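Su-bin Ra and the Ketchup Problem

14 Mar 2024

The shared workshop at Inmont has a laser cutter, two kilns and a waiting list for the good bench vise. It also has a white table at the back where Su-bin Ra has spent most of her evenings trying to get a robot arm to tidy up after a meal that never took place.

"People ask what it does," she says. "I say it puts groceries away. Then they watch for a while, and they get very polite."

Ra fixes hospital beds for a living, and joined the workshop to build a bookcase. The bookcase is still in pieces under the stairs. The arm came later, bought secondhand with a tax refund she had promised to the roof. She named the project Cuda, after a boat her uncle sank, and has logged 3204 attempts at picking things up. She won't say how many went well.

"Put down that it's improving," she says, and then watches me until I write it.
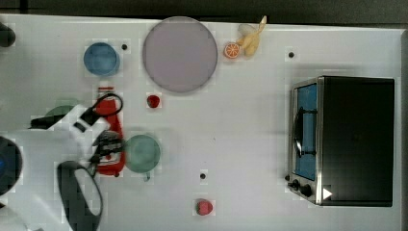 Why toy food?

"Because I started with real bananas," Ra says. "You get one try per banana, and then you have a different project."

The cast has grown since then: an orange half, a strawberry, cups, a big lavender plate, a toaster oven that takes up more of the table than she would like. The ketchup bottle is the one she talks about the way other people talk about a landlord. It's smooth, it has a cap at one end, and lying on its side it likes to roll.

"A plate just sits there. I have a lot of respect for the plate."

Most of her early trouble came from being too tidy. She laid everything out in the same spots each night, and the arm got quite good at those spots. Then another member, looking for a tape measure, shoved the whole lot six inches over, and Cuda spent an evening grabbing at air. Ra now moves things on purpose before every session. She has a rule against putting anything where it looks nice.

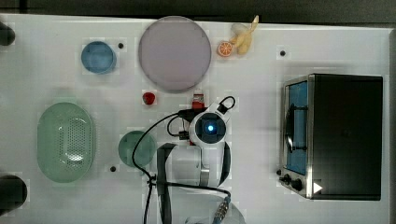

The table at Inmont, with the colander on the left and the toaster oven on the right.

The colander was her mother's suggestion, made over the phone and possibly meant as a joke. Ra took it seriously. It has a rim to aim for, and if something lands inside, it tends to stay there. "It's the most useful advice I've had," she says, "and I've paid for advice."

She has. An early version of the software came from a weekend course in Wotengate, where she was the only student without a laptop made in the current decade. She kept the notes and threw out nearly everything else. What runs now is her own, written in short pieces after work, with file names she asked me to leave out of the article.

The cables are another matter. She has rerouted them 7 times and still doesn't like them. A loop that behaves with the arm stretched out will turn up in the wrong place once it folds back, so she checks the slack by hand before she starts. "I'd love to tell you there's a system. There's tape, and there's hope."
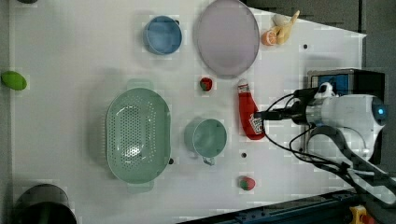

What it costs

Ra keeps a notebook for money, and it makes for gloomy reading. The total so far is $3000, most of it the arm. The toy food barely shows up. The line that annoys her most is $104 for a bracket that didn't fit, from a supplier she still brings up without being asked.

"My sister says I could have hired someone to put the ketchup away. For years, probably."

Chege, the workshop's unofficial electrician, has offered to help with the wiring in exchange for the bookcase lumber. Talks are ongoing. Ra thinks the lumber is worth more than that, though she admits she has no plans for it beyond owning it.

While we talk she keeps one hand close to the stop button. She doesn't seem to notice she's doing it. When I ask whether the arm has ever hit anything, she says "a mug" and changes the subject to carpet.

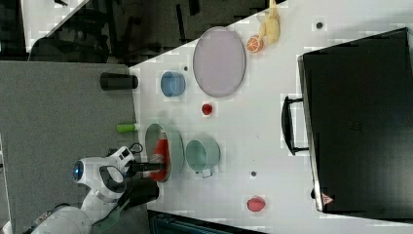
What's next

Inmont holds an open evening in May, and Ra has signed up for a slot between a man who makes spoons and the kiln people. She wants Cuda to clear a few things from the table into the colander with strangers watching, which she expects to go worse than it does without them. The spoon man has asked if the arm could hold a spoon.

"I told him I'd look into it," she says. "It's a thin handle on a flat table. It'll be awful."

She has already ordered one from him. He's charging her full price.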